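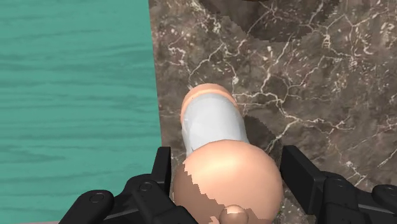
Vasilakis reissue of the Estela Acuña quartet date, is the "lost take" real?

tenorsax_mule
The September mailing from Vasilakis says the new pressing of Live at Wusenico has a "previously unheard" fourth tune on side two, found on a second reel. I've had the original for years and I don't buy it. The tune they're calling a find starts with the same cough, in the same spot before the bass comes in, as the ballad that was always on side one. Has anyone compared them?

rimclick
Haven't compared them, but people cough in clubs. The clip on their site has a different piano intro for sure. Acuña starts with that rolled left hand thing and on the old record she comes straight in with the melody.

tenorsax_mule
Or they cut the intro off in the first place and put it back. That makes it an unedited version, which would be nice to have, and they could just say so.

oldhorn521
I'm with mule. Vasilakis did the same thing with the Dustetska big band set. "Alternate take" on the sleeve, and what you got was the same take with the second trombone solo left in. I paid 70 for that box.

brushes_only
Sorry, but the Dustetska box really did have an alternate on disc two. The drummer drops the stick on one and not the other. You can't edit in a dropped stick.

oldhorn521
You can edit one out.
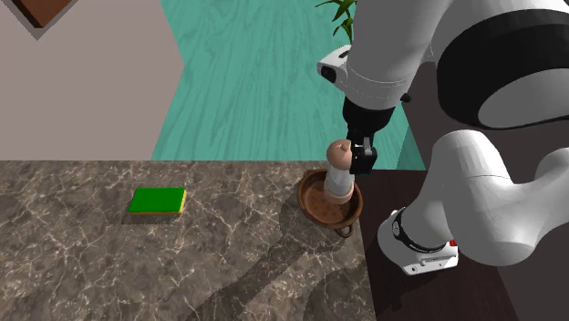

rimclick
OK, got the new pressing last night and played both sides next to my old copy. Njoroge Laizer's bass solo is not the same solo. The first chorus is close, I'll give you that, but in the second he stays up high where on the old one he walks down. What I can't judge is the top end. My original sounds like whoever had it before me cleaned it with a kitchen sponge like the green and yellow one on that counter, and used the green side. So no opinion from me on whether the cymbals are "opened up" like the hype sheet claims.

tenorsax_mule
That's more than I had. But two choruses of bass is also what you'd get if the original LP spliced the solo from two sets. Did the piano comp differently behind him?

rimclick
Yes, I think so. It's low in the mix.

brushes_only
"I think so" is good enough for me. It's a different take. Why does everybody here assume a label of that size is running a scam?

oldhorn521
Because the notes don't give a reel number, a time, or who did the transfer. They thank Grollex for the pressing and that's it. If I'd found a missing reel I'd have a photo of the box on the back cover.

tenorsax_mule
Here's what would settle it for me. If anyone has both copies and a free evening:

1. Play the two from the cough and see if the room noise right after it matches. Glasses, chairs, whatever is there.

2. Compare the ending. On the original there's a guy who claps early and somebody shushes him.

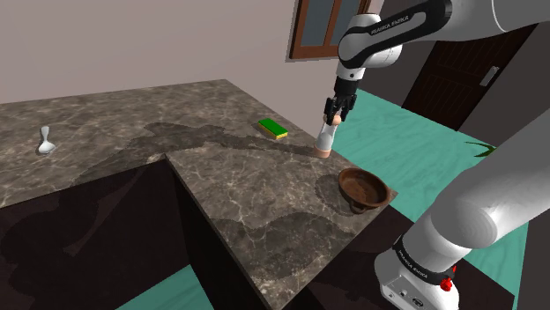
3. Check the tempo against a metronome. My old copy sits at 100 when the theme comes back. If the new one lands on exactly the same number all the way through, I'd call that suspicious.

brushes_only
Number 3 proves nothing. Turntables drift, and good bands play the same tune at the same tempo every night. That's sort of the job.

tenorsax_mule
Fine, skip 3. Do 1 and 2.

rimclick
Did 2. No shush on the new one, but they fade the applause really early so it might just be gone. I'll try the cough when the neighbors are out.

oldhorn521
Early fade. Sure.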